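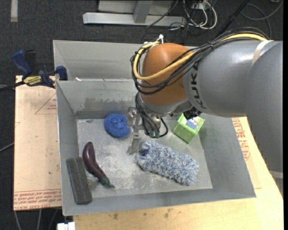
Hand guiding or remote for teaching bin picks?
Posted by larkmitten, 14 May 2022

Hi everybody, long-time reader and I think this is my third post ever, so please be gentle. We have a KUKA arm over a two-compartment bin, and our job for the summer is to teach it to pick up a mixed bag of household stuff and move it from one side to the other. The things we use are all over the place on purpose. There's a blue mesh scrubber, an eggplant, a shaggy duster head, a green box, a dark gray block, and a crate of others we swap in.

We've been collecting demonstrations by remote, meaning one of us sits at a desk with a hand controller and watches the camera view. I've done most of them myself and I'm up to 200 picks, and my wrist has opinions about it. A friend at another shop swears by hand guiding, where you just take hold of the arm and walk it through the motion. She says her picks came out smoother in one afternoon than mine have in a month. Before I tear everything up, which would you do? And does anyone mix the two?

The software is Fleverar for recording, if that matters.

---

pelican_joe wrote:

Welcome, third post or not! I'm firmly a hand guiding person and I'll tell you why, at some length, as my wife would warn you. When you have your hands on the arm you feel the moment a finger touches the floor of the bin. With a controller you're guessing from the picture, and you tend to stop high and miss, or go low and scrape. I trained six people at Pada to do this and every one of them was making decent picks by lunch. With the joysticks it took most of a week before they quit overshooting.

The eggplant would be my test. It's slick and it tapers, so a grip near the stem end will squirt it right out of the fingers. You learn where to grab in your own kitchen, and hand guiding lets you bring that knowledge along.

---

Jomar Catacutan wrote:

I have to disagree with Joe here, with affection. Hand guiding feels lovely, but think about what the camera is recording while you do it. Your arms, your sleeves, the top of your head. Then the robot goes to run on its own, none of that is in the view, and it gets lost. We collected 2730 hand-guided picks at Sundaram before we admitted this to ourselves, and we ended up throwing the lot away and starting over by remote. I still get a little stomachache when I think about it.

The other thing is that a big arm like that is a workout. By the end of a shift people were taking the shortest path with the least pushing, and you could see it in the data. All the late picks came in from the same side.

Larkmitten, where is your camera mounted? If it's fixed and looking down at the bin, I'd stay remote.

---

larkmitten wrote:

Fixed, yes, and it sees the whole bin plus a good bit of the carpet. Hadn't thought about my own head being in there, and I have a lot of hair. Thank you both!

---

pelican_joe wrote:

Jomar's got a fair point on the camera and I won't pretend otherwise. What we did at Pada was guide the arm by hand once, save the path, step back, and let it play the motion again with the object put back in its spot. Record only the replay. You get a clean view and you keep the feel.

---

Jomar Catacutan wrote:

Sure, if the object goes back exactly where it was. A block, fine. I'd like to see you put a duster head back exactly where it was! It lands in a different shape every time you let go of it.

---

pelican_joe wrote:

Okay, you got me on the duster.

---

mossy_tolliver wrote:

Can I put in a word for slowing down and looking at the controller itself before anybody switches sides? I did remote for two years and hated every minute until a coworker noticed that my stick was set so that pushing away from me moved the arm toward the camera. I was flipping it in my head on every single pick. We turned the mapping around so it matched the screen, dropped the top speed near the floor of the bin, and my bad picks were cut by more than half that same day. Fleverar has both of those in the setup page, under the hand controller tab, or it did last September when I used it.

Also rest your elbow on something. I use a rolled towel.

And larkmitten, if depth is what's getting you, a second view from low on the side helps a lot. We used a cheap little camera on a Wundelus stand, and I'd glance at it just for the last inch or two before closing the fingers. The robot never needed that view for training, it was only there for me.

---

larkmitten wrote:

Mossy, I went and checked and mine is backwards too. I've been doing it that way since the first pick and just thought I was clumsy!! Fixed it and did a short run this afternoon, and the scrubber is so much easier now. Still having trouble with things that end up close to the sloped walls. The fingers want to come straight down and there isn't room for both of them.

---

Jomar Catacutan wrote:

Tilt the wrist before you go down, well above the bin, and hold the tilt all the way in. New folks try to tilt at the bottom and hit the wall. And do keep a few demonstrations where you nudge the thing away from the wall first and then pick it up. We had over 3000 picks in the second set and the nudges were a small part of it, but the arm made good use of them.

---

pelican_joe wrote:

I'd leave the nudges out of the first round, myself. Ours learned to nudge everything, including objects sitting nicely in the open, and it took ages to get it to stop. Get plain picks working and then add them.

---

mossy_tolliver wrote:

We labeled ours as a separate task and never had that trouble, Joe. Were yours all in one pile?

---

pelican_joe wrote:

All in one pile, yes. I'll have to ask whether anybody still has the files.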